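Two hands, 283 tries: a talk with Dagim Negussie

Caught Dagim Negussie between sessions, coffee in one hand, charger in the other. He had maybe half an hour. Notes typed up the same evening, so forgive the jumps.

Negussie runs demonstrations at Drisau, a small outfit that teaches robot arms to do housework by having people do it first. No joysticks, mostly. A person picks up a pair of grippers with handles, goes to somebody's home and does the chore. The camera on each gripper records it, and the arms learn from that.

"People think we program it," he says. "We don't write down how to fold a towel. I couldn't tell you how I fold a towel. I just do it, with the clumsiest fingers in the world, and somebody downstairs trains on it."

He started on the remote side. Two years at Shiferaw, driving an arm from a desk with a headset on. Does he miss it?

"The chair, yes." Laughs. "With remote you feel nothing. You watch the fingertip come down and you're guessing. Is it touching? Is it crushing? You go slow, and then the robot learns to go slow. With the handhelds I still feel the thing pull back a bit through the trigger. You lose that over a network."

But remote has its place, he adds, before I can write him off as a convert. The arm can't reach everywhere a person can. Drive the real arm and every demo is something the real arm can do. With handhelds you can twist your wrist in ways no motor will follow, and then the recording is junk. He threw out 99 demos of one drawer task for exactly that. His own demos, too.

So how do you train a new demonstrator?

"Slow hands, then normal hands. Everyone starts too fast. And no talking with your hands! I had to learn that one. You finish a sentence and you've waved the gripper at the ceiling."

The current project is called Atine. Soft stuff: cloth, paper, bags. Soft stuff is where he gets animated. A cup is a cup from every side, he says, but a tissue is a different shape every time you look at it. He likes to work with both grippers on it, and he likes a busy background. Bedspreads with patterns, shopping bags left where they are, whatever the home has got.

"If I clear everything off, the robot learns tissues on a clear bed. Who has a clear bed?"

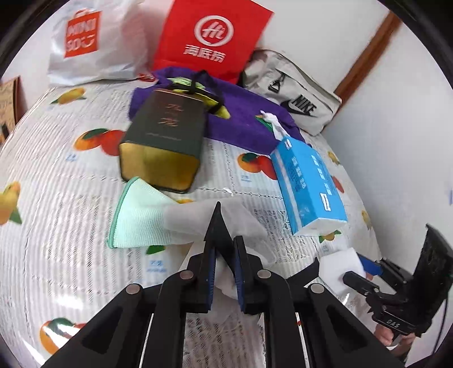
Tissue work on a printed bedspread, a gripper for each hand. The blue pads are pinching a fold.

I ask about the pinch. Apparently it's most of the job. Come in too flat and the jaws slide over the top, too steep and you grab the bedspread as well. He wants a small fold standing up between the pads, and he wants the demonstrator to get there the same way most of the time but not every time.

"Mistakes are okay. A miss and then a fix, that's gold. I keep those. What I don't keep is a miss and then a person reaching in with thier real fingers."

Number so far for the tissue set: 283 demonstrations kept. Enough? He makes a face. The team at Istby, who get the arms once they're trained, want more homes before they want more repeats. Nine homes on the list for September. He'd rather do two long visits than one short one in each, but that's a scheduling fight and he says he is loosing it.

Last thing, he's already standing. Does he ever watch the robot do his moves?

"Sure. I have this little shake before I let go of something. Very small. The arm does it now." He shows me with the empty hand. "My wife saw the video and said, that's you."

Then the charger, the bag, and out the door.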